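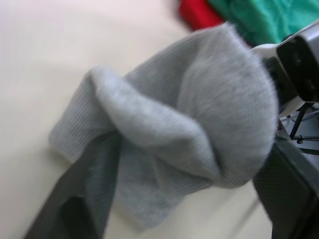 Wear and Shrinkage in Everyday Socks: Project Report

Submitted December 1, 2021
Textiles option, second year

1. Background

Most of us buy socks without reading the label and throw them out when the heel goes. For this project we wanted to find out how much a plain knitted sock changes in size when it is washed and dried in the ways students normally do it. We were also interested in which part changes first. Before starting, we expected the cuff to lose its shape and the foot to stay much the same.

The idea came from the laundry room in Biltley Hall, where the dryers only have two settings and the lower one is often out of order. A lot of people end up drying everything on high.

2. Materials

We used three kinds of sock, all bought new for the project. The labels gave the fibre content as follows.

Grastine: mostly cotton, flat knit foot, short ribbed cuff
Wragg: wool blend, long ribbed cuff
Brarik: cotton and polyester, cushioned foot

The total number of socks was 76. We put a coloured thread through the toe of each one so we could tell the groups apart after washing. Black thread was a mistake on the dark Brarik socks and had to be replaced with yellow before the first wash.

Other equipment was a steel rule, a kitchen scale, dressmaking pins, a hand lens and a sheet of white card. Every sock was washed with the same unscented liquid detergent.

3. Method

Each sock was laid flat on the card and smoothed by hand without stretching. We measured the length of the foot from the back of the heel to the toe, the height of the cuff, and the width of the cuff at the top edge. Each measurement was taken twice and the two were averaged.

Half of each group was washed at 40 degrees and dried on a rack. The other half was washed at the same temperature and put in the dryer on high. Socks were left overnight before being measured again.

Flattening turned out to be the slowest part of the work. A knitted sock rarely comes out of the wash lying straight. The cuff folds back on itself, the foot twists over the cuff, and the heel pushes up into a round shape that won't lie down. In the first week two of us measured the same sock and got different answers, and the difference was mainly in how firmly we had pressed the heel. After that we agreed to open each sock out fully, turn the heel to the left and pin the toe before using the rule.

4. Results

4.1 Length

The rack-dried socks changed very little in the foot. The tumble-dried Wragg socks became clearly shorter, and most of that took place in the first few washes. Grastine socks shortened too, but more slowly. In the Brarik group the two drying methods gave nearly the same result.

4.2 Cuffs

Ribbing is made to stretch and recover, and for the most part it did. The top edge of the cuff became wider on the rack-dried Grastine socks, which we had pegged by the cuff. We changed this halfway through and laid them over the bar instead, so the cuff figures for that group should be treated with caution.

4.3 Surface

Under the hand lens the foot of the sock became fuzzy well before the cuff did. Loose fibre ends stood up from the surface at the heel and toe, and in the Wragg group the stitches at the heel became hard to make out. The lines of the rib could still be seen clearly at the end in every group.

5. Discussion

Our expectation about the cuff was wrong. In most of the socks the foot changed more than the rib, both in size and in surface. We think the rib is protected to some extent by its structure, as the raised lines take the rubbing and the stitches between them sit lower. We did not test this.

None of the socks were worn during the project. A worn sock is also rubbed by the shoe and stretched over the foot, so our results only cover laundering. The dryer was shared with the rest of the hall and was sometimes still warm when we loaded it, and we had no way to record its temperature.

6. Further work

In January we plan to repeat the test with the Wragg socks only, using a cooler wash and recording the weight of lint from the dryer filter. We would also like to make a flat wooden former in the shape of a foot, so that every sock is held the same way for measuring. The workshop has offered us an offcut of birch for this.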